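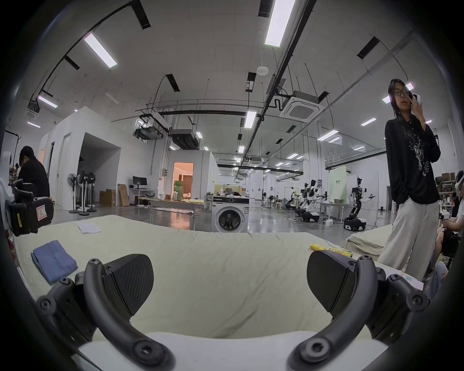 Photo: Fanilar

PRONDTON — Laundry has finally been given a room worthy of the time it takes. Fanilar's home-chores hall on Vilela Street will stay open through July, the company said, with its washing machine still in the middle of the floor and a very large bed still serving as the folding table.

The hall covers 1,244 square feet, more than most of us will ever devote to towels. Visitors bring a load from home or borrow from the house pile, which holds 460 pieces and, according to the staff, contains an even number of socks. So far 900 people have signed up for the folding sessions. Fanilar had planned for fewer.

A blue cloth and a small white towel are the usual starting point. The cloth gets crumpled, flattened and folded, then crumpled again for the next person, a routine familiar to anyone who has shared a home with a teenager. 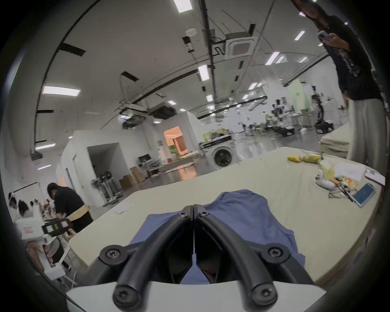
Do visitors have to bring their own laundry?
The house pile is free to use, but anything brought from home must be clean and dry, and it goes back home with its owner.

Horácio Teixeira, who runs the sessions, holds firm views on corners and is relaxed about nearly everything else. "People arrive saying they know how to fold," he said. "Then I hand them a fitted sheet and it gets quiet."

He doesn't teach ironing. Asked why, he said he had a life to lead.

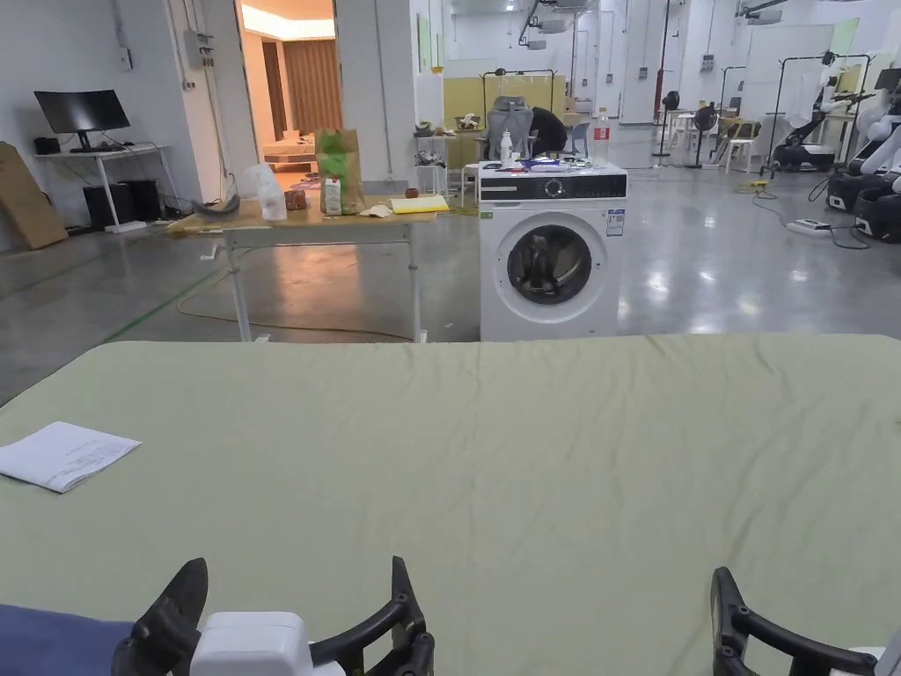 Teixeira is less strict about surfaces. The top of a washing machine, in his experience, is where things go to wait — spray bottles, cables, whatever was in your hand when the phone rang — and he has given up asking anyone to clear it. The bed is another matter. Creases in the sheet are tolerated, he said, but naps are not.

Evening sessions start at 6:30 p.m. and cost nothing. A second course, on packing cupboards, is planned with the housewares store Clollenia. It has no start date yet, and the waiting list is already open.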